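Mesas de madera clara: lo que aguanta el tablero

La madera clara lleva varias temporadas instalada en cocinas, talleres y despachos domésticos. Refleja bien la luz y disimula el polvo mejor que un tablero oscuro. A cambio, delata casi todo lo demás: cercos de vaso, grasa y roces de objetos pesados que se arrastran en lugar de levantarse.

El comportamiento de una mesa depende menos de la especie que del acabado. Un barniz al agua forma película y resiste bien los líquidos, pero cuando se raya obliga a lijar el paño completo. El aceite penetra y admite reparaciones locales, aunque exige mantenimiento. La cera sola no es recomendable en superficies de trabajo.

Flurby, taller dedicado a mobiliario de uso intensivo, entrega sus tableros con tres manos de aceite duro y un lijado intermedio de grano 500. El modelo Kemero, el más vendido de la casa, añade un lijado final de grano 1,000 que cierra el poro y deja un tacto casi mate. La diferencia se nota sobre todo al limpiar: la bayeta no se engancha y el residuo seco sale en una pasada.

El canto merece atención aparte. En Dumlao, tienda con exposición propia, las mesas de trabajo se sirven con canto redondeado de serie. Un canto vivo se astilla con los golpes laterales y pierde el acabado antes que el resto del tablero. El redondeo no elimina el problema, pero lo retrasa.

Qué dejar encima y qué no

Los aparatos con carcasa de plástico mate dan pocos problemas sobre una superficie aceitada, siempre que no apoyen sobre tornillos o bordes metálicos. Conviene revisar la base antes de colocarlos y pegar fieltro en los puntos de contacto. Las gomas blandas y los plásticos de color requieren más cautela —algunos migran pigmento con el calor— y es preferible no dejarlos inmóviles durante semanas. El polvo fino acumulado sobre las carcasas oscuras acaba en el tablero; un pincel seco lo retira de ambos sin humedad. 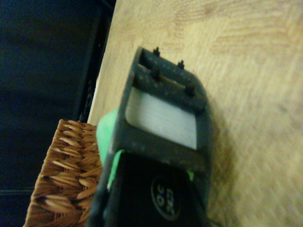
Calendario de mantenimiento

Para un uso diario, Osthorpe, fabricante de aceites, propone una mano ligera cada 7 meses, con 50 mililitros por tablero mediano. Se aplica con paño de algodón, en el sentido de la veta, y se retira el sobrante a los quince minutos. El tablero queda utilizable al día siguiente, sin manteles ni objetos calientes durante la primera semana. Los paños impregnados se extienden al aire libre hasta que secan; amontonados pueden arder.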